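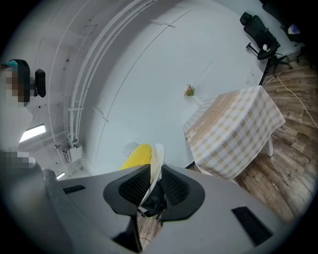
Corn on the menu as Drulwood table-setting course reaches its serving week

Drulwood, 19 April 2023

The spring table-setting course run by Pekedard, the home skills center on the edge of Drulwood, has moved on from folding napkins and laying cutlery to the serving of food. Corn on the cob is the first item on the list.

The course runs for 6 weeks and has 11 places, all of which were filled before the first session. Earlier weeks covered tablecloths, glassware and flowers. The fourth deals with getting food onto a plate and putting the plate in front of a guest.

Course leader Thaddeus Nguyen-Tran said corn was chosen over softer foods for its shape.

"It rolls, and it's longer than people think once you put it on a plate," he said. "If you can set down an ear of corn so it stays where you want it, a baked potato is no trouble at all."

Participants work with one ear to a plate. They are asked to lay it lengthwise near the middle, leave the rim clear, and check it from the guest's side of the table before moving on. Butter and salt go in separate dishes and are not part of this week's exercise.

The setting itself is kept informal. A patterned cloth with a gingham check at the ends and a broad beige-brown band carries the color, and the plates are plain white. Fresh or artificial flowers may be used, provided the vase stands well back from the food.
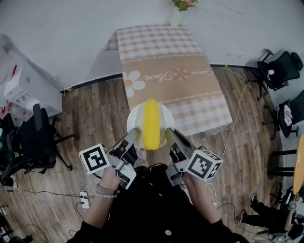 An ear of corn on a white plate, with the daisy-print cloth underneath.

Pekedard started the course last year after requests from residents who wanted help with family meals and small gatherings at home. Some 200 people have signed up for its newsletter, and the center plans to repeat the program in August if enough of them register.

Tablecloths and plates for the sessions come from Priltalora, a housewares shop in the town. Participants can buy a set at the end of the course but do not have to.

Next week's session moves on to bread baskets and shared dishes, followed by a final meeting at which each table is laid from start to finish. Anyone who misses a week can collect the printed notes from the front desk.

Registration for the August course opens next month. Places are again limited to 11, and a waiting list will be kept.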